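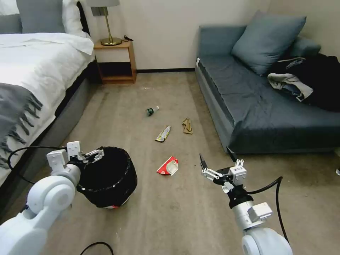

Figure 6. Litter run: left gripper on the bin rim, right gripper open over the carpet.

Guides > Munel Club Robot > Part 3 > Setting up the litter run

Welcome back, and well done for getting through the wiring chapter! The litter run is the first proper task most clubs try with the Munel, and it is a lovely one to start on because everybody already knows how to put rubbish in a bin. Teaching two arms to share the job is a bit more of a puzzle, so please take your time over it.

You will need a carpeted room, a round bin, a bin bag and a few bits of clean litter. Wrappers, folded paper and one small plastic bottle make a good mix (our own club at Bawa keeps a carrier bag of them behind the door, and it gets fuller every term).

Laying out the room

1. Line the bin and fold the top of the bag well down over the rim. The left gripper will be holding bag and rim together, and a skimpy fold tends to slip inside.

2. Put the bin on the floor to the robot's left, close enough that the left arm can reach the rim with its elbow still bent.

3. Scatter the litter loosely across the middle of the floor. Leave a gap of 10 cm or more between pieces the first time you try.

4. Lay the bottle on its side. You can turn it whichever way you like once the team has a few good runs behind them.

Note: furniture can stay where it is. A bed on one side and a sofa on the other make a nice honest test, and the Ponen rules allow both. Do tuck up any long fringes or bed covers that brush the floor in the working area.

Holding the bin

5. Open the left gripper, bring one finger down inside the rim and the other outside, then close slowly. Stop as soon as the bin moves with the arm.

6. In the Hernumico panel, set the left grip to 200 and press Hold. The left arm should now stay put while you drive the right.

CAUTION: check the cable loops on both arms before you press Hold, and again whenever you move the base. They need enough slack to swing freely, and a loop caught on a bed corner can pull a plug out.

Picking up

7. Open the right gripper fully and bring it over the nearest piece, with the fingertips just clear of the carpet.

8. Lower, close, and lift straight up before you swing towards the bin. Dragging a flat wrapper sideways only pushes it deeper into the pile.

9. Release over the middle of the bin, then go on to the next nearest piece and work your way back. For anything out of reach, let go of the bin first, move the base, and begin again from step 5.

If the panel shows code 516, the right wrist has turned too far. Press Rest, wait for the arm to settle, and carry on from step 7.

CAUTION: one person keeps a hand by the stop button for the whole run, and does nothing else. Swap over between runs so that everyone gets a turn at driving.

Previous | Contents | Next | Parts list | Print

Comments (3)

beanbag_club: Step 8 was our trouble all through October. Lifting straight up sorted the crisp packets, thank you!

Tilly's dad: Does the bin have to be round? Ours is square and the gripper keeps skating along the side.

workshop2: We use a square one. Grip the middle of a side, well away from the corners, and turn the hold up a touch.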